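Sock Folding and Pairing: Frequently Asked Questions

From the Zendinura Laundry Pages

Do I fold socks or roll them?

Fold them. Rolling one cuff back over the pair stretches the elastic, and a stretched cuff ends up around your ankle by lunch. Folded socks also stand up in a drawer, so you can see what you have.

How do I lay a sock out?

Use a hard, flat surface. A bed works, but the sock sinks into the doona and the creases stay in.

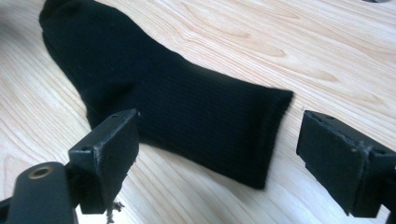

Smoothing comes before folding. Start at the toe and run your palm towards the cuff, then turn the heel to one side so it sits flat. Dark ribbed socks are the easiest to learn on, as the ribs run the length of the sock and show you when the leg is twisted. On the black one photographed, the soft creases near the heel are the part to press out with your thumb. Put the second sock on top with the heel facing the same way, fold the toes in, then bring the cuff over to meet them.

How many folds?

2 for ankle and crew socks. Knee-highs may need another.

All my socks are black. How do I match them?

Look at the cuff first, then the colour in daylight. Older blacks fade towards brown or grey. If you own more than 12 pairs, a stitch of coloured thread inside each cuff saves a lot of squinting.

What do I do with odd socks?

Keep them in one bag and go through it every second wash. Anything still single in November goes to the rag bin.

Does the table matter? 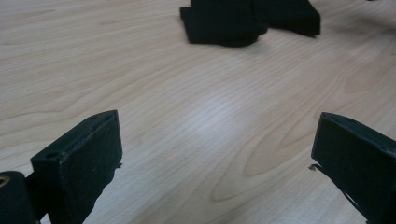
Issue 5, page 2

Any table will do if it is clean and dry. Wood grain doesn't bother most socks, but a rough edge or raised splinter will catch fine knits, so run a hand over the top before you start. Wipe up crumbs as well. Light timber has one advantage, in that lint and dark socks both show up clearly against it.

Can I fold them slightly damp?

No. Thick heels and toes dry last, and a folded sock will go musty in a closed drawer. Give them another hour on the airer.

Last updated January 2018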